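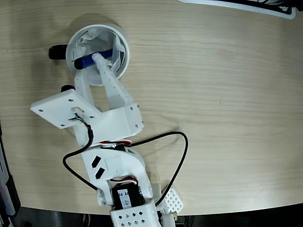 Stodia Desk Top, Pale Grain

Item no. 1707
Maker: Stodia
Sold by: Fumwood
In stock. Ships flat, which is the only way a desk top has ever wanted to travel.

A desk top for people who own a mug, a pen and a vague plan to keep the rest of it clear. It comes in one color, a light beige with fine tan lines running along it, and we have stopped taking requests for a second color. The last time we offered dark, it showed every crumb in the county and came back to us in the truck it left in.

What you get

One top. No legs, no drawers, no cable tray, no little plastic cap for the hole, as there is no hole. If your cables have to go somewhere, they go over the back, the way your parents' did.

The grain runs the long way. Pieces vary, and the one you receive will have its own wiggles. Some customers write to ask if theirs can be straighter. It can't. A few write to ask if it can be wavier, and we like those people better but the answer is the same.

Front edge

The front edge is eased so it won't leave a line across your forearms by four in the afternoon. The back edge is left plain. Put it against the wall.

Size and weight

Depth, standard: 105 cm
Legs it will fit: any frame with a flat bracket. The Carix frame is the one we stock.
Weight: two people, or one person and a bad week
Screws in the bag: 6, plus whatever you lose

Standard depth is on the generous side. You can push a monitor to the back and still have room in front for a keyboard and the paperwork you're avoiding. Measure your doorway before you order. We ask everybody to do this and we have a shelf of returns to show how that's going. 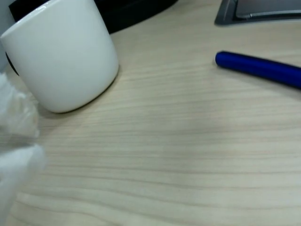
White mug on the pale grain. Mug not included.

Mugs, rings and the coaster question

The finish will put up with a coffee mug. It would rather have a coaster, and so would we, but we've met our customers. Wipe up a spill when you see it and you should be fine. Leave it over a long weekend and you'll own a desk with a story. Rings that have set can usually be talked down with a damp cloth and a drop of dish soap. Do not use the green side of the sponge. Do not use the powder under the sink. Whatever your uncle swears by, don't use that either.

Markers

Dry-erase ink wipes off if you get to it the same day. Permanent marker is permanent, a fact printed on most of them. Keep your pens in a cup, and line the bottom with a bit of paper if yours tend to leak. The cup can be anything. We sell a turned one from Michalski at a price that makes people put it back down, so use a mug.

Putting it on the legs

Lay the top face down on a blanket. Center the frame by eye, then measure, then move it over to where it should have been. Start all the screws by hand before you tighten any. An electric driver on its top setting will go straight through and say hello on the other side, and that is not covered.

Let it sit in the room for roughly 3 days before you fix it down, out of the box and off the floor. Yes, you can skip this in May. In a dry winter house with the heat running, please don't.

Returns

Unused tops can come back in the original box. We count a top as used once it has screw holes in it. We also count it as used if it smells of curry.

Goes with

Carix fixed frame, black or gray
Carix crank frame, for those who stand up now and then
Stodia felt desk pad, gray, covers the part you already ruined
Michalski pen cup, turned (see above)

Questions about fit: send us the width of your frame and a picture of the bracket. A picture of your dog is welcome but slows things down.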